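Progress report to the Urnudel Fund
Age checks on energy drink sales, Tikley district
Wednesday, February 2, 2022

We were asked to say whether the voluntary code on selling energy drinks to under-16s is working. On the evidence so far I doubt it, and I would ask the Fund to read the retailers' own figures with some care.

The trade group reports 2,554 refused sales since October. Store managers enter that number themselves, with no receipt, time or age recorded against any entry. Two of the chains pay a small bonus for logging refusals. I asked for the raw logs and was sent a summary.

Our own test visits are going slower than planned. We have completed 17 of them, all with a parent's written consent. The young buyer was asked for ID in four.
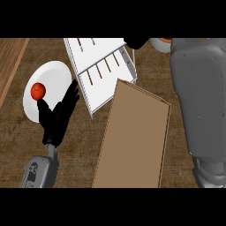
The school survey is in better shape. We set out to get 2,000 forms back and should get there before spring break, though one middle school has pulled out and another wants the question on sleep reworded. I have agreed to the rewording. I don't expect much from self-reported sleep in any case, and it will be a footnote in the final report.

Gonçalo Bastos has looked through the school nurse records from 10 schools. Headaches and racing hearts are written down in so many different ways that he won't put a trend on them yet, and I think he is right. Please don't quote the early chart in the newsletter.

Spending is under budget, mainly on travel. We would like to move the unspent part to a second round of store visits, this time on weekends.

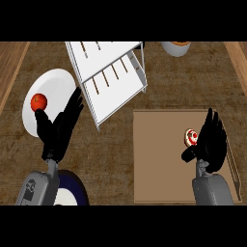

Mebrat Degefa disagrees with part of this. In her view the code was never given a fair start, as most clerks had no training until after the holidays, and she would wait for the second round before telling the county it has failed. She also thinks a licensing rule would be hard on the corner stores and easy on the chains.

I take the point about training. I still want the raw logs, and have written again to ask for them.

Kyriaki Kouris
Project lead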